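Pumberg canteen kitchen hands oven work to a robot arm

Jun 4, 2019

Kitchen staff at the Pumberg parts depot will keep their jobs and their hours when a robot arm takes over part of the oven work later this year, the catering contractor Clistov told employees this week.

The arm is meant to open and close countertop ovens, move trays in and out, and set the dials during the overnight shift, when the canteen feeds 101 people with two cooks on duty. Those cooks now spend much of the night walking between the ovens and the serving counter.

Clistov has been working on the job in computer simulation since March. The simulated kitchen has a wooden bench, an oven with two knobs and a bar handle, and the arm, which practises reaching for the door over and over before any of it is tried with real equipment.
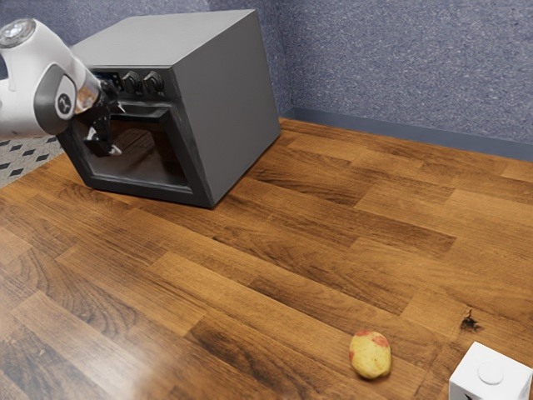

Otis Dvorak, who manages the project for Clistov, said the door was harder than the company expected. The arm has to approach the handle from the front without knocking the glass, and a person standing at the bench needs to be able to tell what it is going to do next.

"We have done 1,535 practice runs and we are still changing how it comes in to the handle," Dvorak said. "I'd sooner spend the time on the computer than in a kitchen with people trying to get breakfast out."

For the staff, the main change is in how the night is divided up. Under the new roster, one cook will prepare trays and load them onto a rack beside the arm. The other will stay at the counter, where the line is often longest just after the depot's late break. Both will be trained to stop the arm and to clear the bench in front of it.

Liudmyla Hordiienko has cooked on the overnight shift for 16 years. She said she would be glad to stop bending to the oven doors, which have left her with burns on both forearms, but she wants to keep deciding when food is done.

"A timer doesn't know that the pies came in half frozen," she said. "If I say five more minutes, it has to be five more minutes."

Clistov has agreed that cooks can override the arm's timings at any point. It has also agreed to a wider clear area on the bench, after staff complained that the first plan left them no room to put down a chopping board.
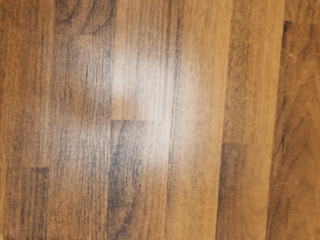
The bench had been a sore point. Overnight cooks use it for everything from peeling fruit to sorting the cutlery, and the first drawings gave most of it to the machine. Vira Melnychuk, the staff representative, said the revised layout was workable but she would want to see it marked out with tape in the real kitchen before anyone signed off.

Melnychuk also asked for the promise on hours to be put in writing. Clistov said a letter would go to each employee before training begins. The company has not said what will happen to casual shifts, which are booked week by week and are not covered by the agreement.

A second site, the Trunov warehouse, is being considered for the same set-up. Staff there have not yet been consulted.

Training at Pumberg will be held during paid time, with a session for each shift - including the day cooks, who will not work with the arm at first but sometimes fill in overnight.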